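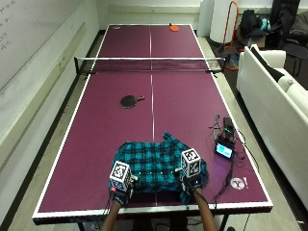 그림 1. 탁구대 위 체크 셔츠. 두 손이 몸 쪽 천을 잡고 있음.

의류 관리 실습 4주차 유인물
셔츠 개기 (긴소매, 단추 있는 것)
Flornudora 생활기술 과정 / 1552호
준비물: 긴소매 셔츠 2벌, 필기도구. 다리미는 이번 주 안 씀

오늘 범위
셔츠 펼치기, 단추, 소매 넣기, 몸판 접기, 쌓기와 세우기. 바지는 다음 주. 니트는 그다음인데 진도 봐서 조정함.
지난주 수건 개기에서 했던 "모서리 먼저, 가운데 나중"은 셔츠에 그대로 안 통함. 셔츠는 모서리가 어디인지부터 애매하다. 칼라, 어깨선, 밑단 이 세 군데를 기준으로 잡을 것.

가. 작업면

넓고 평평하면 됨. 식탁, 침대, 바닥, 탁구대 다 가능. 침대는 푹신해서 손으로 쓸 때 천이 같이 밀린다. 처음 배우는 동안은 딱딱한 면 권장.
높이는 팔꿈치보다 조금 낮은 정도. 너무 낮으면 허리 나감. 바닥에서 할 사람은 앉지 말고 무릎 꿇고, 방석 깔고.
면에 선이 있으면 써먹을 것. 탁구대는 세로 가운데 줄이 있어서 셔츠 등판 중심을 거기 맞추면 좌우가 금방 보인다. 그림 1 탁구대에도 가는 흰 선이 있음. 집에서는 식탁 이음새나 마루 줄눈, 그것도 없으면 마스킹테이프 한 줄 붙이기. 테이프는 끝나고 바로 떼기 (오래 두면 자국).
작업면 닦고 시작. 흰 셔츠는 특히.

나. 펼치기

뭉친 셔츠를 받으면 대부분 밑단부터 잡아당기는데 그러면 소매가 안에서 꼬인 채로 펴진다. 순서:
칼라 찾기.
칼라를 잡고 어깨선 양쪽 확인.
어깨를 잡고 들어서 한 번 턴다. 세게 말고 툭.
내려놓으면서 밑단이 몸 쪽으로 오게.

그림 1 다시 볼 것. 칼라 끝이 먼 쪽에서 뾰족하게 올라와 있고, 단추 줄은 셔츠 가운데쯤에 보인다. 소매 하나는 오른쪽 아래로 처져 있음. 이런 상태에서 칼라가 보이면 방향은 잡힌 것. 나머지는 칼라를 기준으로 하나씩 빼면 된다.
(질문 나왔던 것: 칼라가 안 보일 때는? 단추를 따라간다. 단추 줄 한쪽 끝이 칼라, 다른 쪽 끝이 밑단. 간격이 갑자기 좁거나 단추 방향이 다르면 칼라 쪽일 가능성이 높은데 옷마다 다르니 너무 믿지는 말 것.)

손 잡는 법
엄지와 검지로 집는다. 주먹으로 쥐면 쥔 자리가 다 구겨짐.
두 손 사이는 어깨 너비 안쪽. 더 벌리면 가운데가 처진다.
당길 때 양손 힘 같게. 한쪽만 세면 사선으로 늘어나고, 면 셔츠는 그 자리가 한참 간다.
천 두 겹이 같이 잡혔는지 손끝으로 비벼 보기. 앞판만 잡고 접는 실수가 제일 흔함!!

다. 단추

전부 잠글 필요 없음. 맨 위, 가운데, 맨 아래. 이것만 잠가도 앞판이 안 벌어진다.
맨 위는 꼭. 칼라 모양이 여기서 정해짐.
소매단 단추는 풀어 두는 편이 납작함. 잠그면 그 부분만 두꺼워져서 쌓았을 때 기운다.
단추 헐거운 것 발견하면 개지 말고 따로 빼놓기. 수선 바구니로. 개어 넣으면 반드시 잊어버린다.

라. 뒤집기

앞판이 바닥으로 가게 엎는다. 여기서 다시 구겨지는 사람 많음.
어깨 한쪽과 같은 쪽 밑단을 잡고 책장 넘기듯이. 들어 올려서 뒤집지 않는다.
뒤집고 나서 등판 쓸기. 손바닥 전체로, 중심에서 바깥으로. 칼라에서 밑단 방향으로 한 번 더.
앞판이 안에서 접혔으면 등판 위로 줄이 만져진다. 만져지면 다시 뒤집기. 귀찮아도 여기서 고치는 게 빠름.

마. 소매와 몸판

기본형
한쪽 옆선을 등 가운데 쪽으로 접는다. 접는 선은 어깨 중간쯤에서 밑단까지 곧게.
소매를 아래로 꺾어 접은 옆선과 나란히.
반대쪽 똑같이. 두 번째 소매는 첫 번째 위에 겹쳐도 되는데 두꺼운 천은 겹치지 않게 비껴 놓기.
밑단을 조금 올려 접고, 그다음 반. 긴 셔츠는 삼등분.
뒤집으면 칼라가 위로 나옴. 끝.

Prilness식 (우리 과정에서 쓰는 이름. 책마다 다르게 부름)
소매를 먼저 등판 위에 엑스자로 교차. 그다음 양 옆선을 접는다.
장점: 소매가 안 빠진다. 여행 가방에 좋음.
단점: 등판 가운데가 볼록. 다림질한 셔츠에는 안 맞음. 주름이 두 줄 생긴다.

Drurska 접기판을 쓸 사람은 앞쪽 선반에서 가져갈 것. 판 폭이 11 눈금에 맞춰져 있으니까 바꾸지 말고 그대로 씀. 판을 쓰면 폭은 일정한데 손 감각이 안 늘어서, 첫 번째 셔츠는 판 없이 두번째만 판으로.
판은 칼라 바로 밑에 댄다. 칼라를 깔고 누르면 칼라가 꺾임.

바. 무늬 이용하기

체크는 초보한테 제일 좋은 연습용. 가로줄 세로줄이 다 자 역할을 한다. 그림 1처럼 밝은 청록 네모를 검은 띠가 나누는 무늬면, 검은 띠 하나를 골라 그 선을 따라 접으면 된다. 접은 뒤 띠가 휘어 보이면 천이 비뚤어진 것.
단, 싼 체크 셔츠는 앞판 좌우 무늬가 원래 안 맞는 경우 있음. 그럴 때는 무늬 말고 옆 솔기를 믿을 것.
줄무늬: 세로줄은 좌우 폭 맞출 때만 도움. 밑단 수평은 따로 봐야 함.
무지: 기준선 없음. 솔기와 손뼘으로.
잔꽃무늬: 무지랑 같다고 생각하고 접기.

사. 천별 메모

면: 잘 접히고 잘 구겨짐. 쓸기를 꼼꼼히.
마: 접은 선이 그대로 남음. 되도록 걸기. 꼭 접어야 하면 접는 횟수를 줄인다.
폴리 혼방: 미끄러짐. 접은 것이 스르륵 풀린다. 옆에 다른 셔츠로 받쳐 주기.
플란넬: 두껍다. 삼등분하면 벽돌 됨. 반으로만.
기모 있는 것은 결 방향으로 쓸 것. 거꾸로 쓸면 먼지 다 일어남.

완전히 마르지 않은 셔츠는 개지 않는다. 특히 칼라 속, 소매단, 단추 뒤쪽 덧단. 겉은 말랐는데 여기가 눅눅한 경우가 많음. 손등을 대 보면 손바닥보다 잘 느껴진다. 차갑다 싶으면 더 널기. 장마철에 냄새 난다는 집은 거의 이 문제.

아. 넣기

쌓기: 칼라 방향을 번갈아. 한쪽으로만 쌓으면 칼라 쪽이 높아져서 무너진다. 무거운 것 아래, 자주 입는 것 위.
세우기: 서랍용. 반 접은 것을 한 번 더 접어 세워 보고 혼자 서면 합격. 쓰러지면 폭이 넓거나 공기가 안 빠진 것.
Esteves 서랍은 깊이가 얕으니 거기 넣을 것은 세우지 말고 눕힌다. 실습실에서 서랍 안 닫힌다고 억지로 밀지 말기. 레일 빠짐.
서랍은 꽉 채우지 않는다. 손 하나 옆으로 들어갈 틈. 꽉 차면 꺼낼 때 옆의 것까지 딸려 나와서 갠 게 다 헛일.

자주 틀리는 것

소매부터 접고 나서 펼침이 안 된 것을 발견. 처음부터 다시 해야 함. 펼치기에 시간을 더 쓸 것.
접을 때마다 들어 올리기. 들지 말고 면 위에서 미끄러뜨린다.
너무 세게 누르기. 주름을 펴는 게 아니라 박는 꼴.
칼라 세운 채로 끝내기. 마지막에 칼라 눕혀서 좌우 끝 높이 보기.
밑단이 둥근 셔츠를 직선으로 맞추려고 하는 것. 둥근 밑단은 먼저 안으로 접어 넣어 직선을 만든 다음 시작.
빨리 하려고 하는 것. 속도는 평가 안 함. 폭과 칼라만 봄.

실습 진행

혼자 한 벌, 기본형. 끝나면 뒤집어 놓고 손 떼기.
옆 사람과 바꿔서 서로 폭 비교. 말로만 하지 말고 포개 볼 것.
두 번째 벌은 Prilness식 또는 접기판 중 선택.
마지막에 둘 다 풀었다가 기본형으로 다시. 처음 것보다 나아졌는지 본인이 적기.

적을 칸 (뒷면 써도 됨)
천 종류:
무늬:
기준으로 삼은 선:
다시 편 횟수:
제일 막힌 단계:

과제

집에 있는 셔츠 중 제일 안 개지는 것 한 벌. 왜 안 개지는지 두 줄로. "귀찮아서"는 안 받습니다. 천 때문인지, 모양 때문인지, 놓을 자리가 문제인지.
걸어 둘 셔츠와 개어 둘 셔츠를 나눠 보고 기준을 한 줄로 적어 오기. 정답 없슴.
다음 주 바지 두 종류 지참, 주름 있는 것 하나와 청바지 하나. 접기판은 쓴 사람이 선반에 도로 꽂고 갈 것.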